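The Cure for Clutter Has a Waiting List The tidy-home business promises calm. What it sells, mostly, is more boxes. Jul 30, 2026

The first thing Lorena Yáñez asked me to do was throw away my potato masher.

I had paid for this. Her firm, Carrasco, sends a trained organizer to your home for a half-day session, and in Okumlow, where I live, the waiting list had run from February into early summer. Yáñez held up the masher and asked when I had last used it. I said Sunday dinners, sometimes. She asked whether a fork would do the same job. I said a fork would do it badly. She put it in the bag anyway, and when she went to look at the hall closet I took it out again.

I should say that I liked her. She is quick and funny and she didn't once use the word "journey," which appears on her company's home page more often than the word "closet." But I went into the session doubting that a stranger could fix my house, and I came out of it doubting a good deal more than that.

The pitch is familiar by now. Your home is stressing you out. You own too much. Get rid of most of it, put the rest in matching containers, and you will sleep better, argue less and finally learn Italian. The bill for my half day was $808, and it didn't include the containers. Those came in a separate email that evening, with a list of links and a note saying that the suggested items were optional. There were 38 of them.

I went through that list twice. It had drawer dividers, shelf risers, a rack for the lids of other racks, and a bin for what the email called "transitional objects," meaning things you haven't put away yet. I already have a place for transitional objects. It is the chair in the bedroom.

Ask people in the trade about this and they get a little stiff. Yáñez told me that clients who skip the containers tend to slide back. When I asked how many slide back with the containers, she said the company didn't track that. I called two other outfits, one in Draltdale and one that works the suburbs north of it, and they didn't track it either. All three could tell me how many sessions they had booked last year.
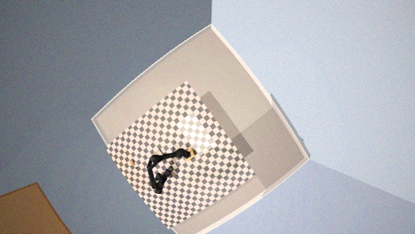
A business that claims to change how people live ought to check on those people after it leaves. A dentist calls you back in six months. The man who put in my gutters called after the first big storm, and he wasn't even selling anything. The organizers send a survey on the afternoon of the visit, when the counters are bare and you are still a bit giddy from all the trash bags, and then they quote the survey on the website.

So I did some checking of my own, in a small way. I found eight past clients through a neighborhood message board and asked each of them how the house looked now. Two said it had held up well. One of these had also moved to a bigger place, and she admitted that may have helped. The others said some version of the same thing, which was that the kitchen lasted and the paper didn't. Mail came back, school forms came back, the drawer with the batteries and the dead pens filled up again by the holidays. One man in Drimurthorpe had bought every container he was told to buy and now kept a stack of the empty ones in his garage. He was thinking of having somebody in to deal with the garage.

None of them felt cheated, and I want to be fair about that. Several said they would book again. A woman with three kids under seven told me it was the only morning that year when another adult stood in her kitchen and helped her, start to finish, without needing lunch. I believe her. I also think she was describing something other than a storage system, and I wonder if she could have gotten it cheaper from a friend.

The harder question is where the stuff goes. My session produced 11 bags, and I was told that most of it would be donated. I drove over to the thrift store that takes the bags and asked the manager what happens to them. She was polite. She said she can put out a fraction of what comes in, that the good coats go fast, and that she pays up to $109 a load to have the rest hauled off. People feel wonderful when they drop things off, she said, and she would rather they called first.

That visit bothered me more than the bill did. The whole method depends on a door you can push things through and then stop thinking about them. Somebody is standing on the other side of it with a pile of single mugs.

I don't have a system to offer in place of theirs. I have been doing a shelf at a time on nights when there is nothing on, and I've stopped buying things to put things in. The hall closet still looks good. The linen shelf has gone back to the way it was, with the fitted sheets balled up at the back, and I can find every one of them.

Carrasco wrote last week to offer me a refresher visit at a reduced rate. The email said that most homes need one within the year, so I guess they are tracking it after all. I haven't answered yet. We had mashed potatoes on the night it came.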